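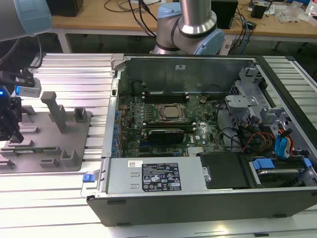
Desktop tower with the side panel off, Dell motherboard inside.

How to furnish a cozy cabin on a small parcel

So you have your first little piece of land in Grestorness, and you've put a cabin on it, and now you're standing in the middle of an empty floor wondering where all your object allowance went. I remember that feeling so well! My first parcel came with an allowance of 300 objects and I spent nearly all of it on one very fancy kitchen, and then I had to sit on the floor for a month.

I've decorated a good many cabins since then, for myself and for friends, and this is the way I go about it now. Get yourself a cup of tea, it takes an evening.

Before you start

Open the land window and look at the line that says how much is left. Do this with the house already placed, with the doors and windows in and the porch on if you want a porch. My current cabin left me 200 to play with, which sounds like plenty and goes faster than you'd think. Write the number on a piece of paper. Then set aside a little of it for guests, pets and the holiday things you'll want later (you will want them).

Step 1. Pick the one spot people will see first

Walk out to the landing point, turn the way a visitor would be facing, and come in through the front door at a normal walk. Don't fly. Wherever your eyes go first is where your nicest piece belongs. In my cabin it's the wall across from the door, so I put the fireplace there, with two armchairs turned a bit toward each other.

Set the landing point so people don't arrive inside a wall. I had a friend, Ronja Skjelbred, stuck in my pantry for ages before I understood what she was trying to tell me in chat.

Step 2. Lay the rugs

I know, everybody wants to do the sofa first. But a rug usually costs you one object, and it shows you where each room begins and ends even when there are no walls. Lift it just a hair off the floor or it will flicker. If it still flickers, lift it a hair more.

Step 3. Big furniture, one room at a time

Rez a piece, look at what it costs, and write that down under your first number. If a bookcase is eating up as much as the bed, take it back and try a different one. I buy a lot from Cieślak because the shelves come with the books already part of the shelf, and the shop has a demo of everything. Always get the demo! Sit in the chair, lie on the bed, see whether your feet go through the footboard.

Furniture in Grestorness is often built for very tall avatars. If the piece is modify, you can scale it down by holding the corner handles and pulling inward, and the sitting poses can be nudged from the menu afterward. Check the poses last - they don't always follow the new size.

Step 4. Light it

Turn your sky to midnight and see what you have. Probably nothing. I use 3 lamps in a one-room cabin: one by the fire, one over the table and one low down by the bed. Warm yellow, with the radius kept small so it doesn't spill through the wall onto your neighbor's lawn. Khải Cù taught me to put the glow setting at almost nothing, and my lampshades have looked better ever since.

Step 5. The small stuff

Mugs, a folded blanket, a basket of yarn, boots by the door. Cluster a few things together on a table and leave another table bare. When you've got a group you like, link the pieces so you can move them as one, and keep a copy in a folder with a name you'll recognize. Mine are called things like "breakfast mess" and "rainy window."

Step 6. Go outside

Two trees close to the windows do more for the inside of a cabin than a whole forest at the edge of the parcel. Add a path if you have objects left. If your neighbors have built something you'd rather not look at, you can always move the whole cabin up to 2000 meters and put a backdrop around it, though I miss the real sunset on the water when I do that.

Then lock the door settings, set your home there, and invite somebody over.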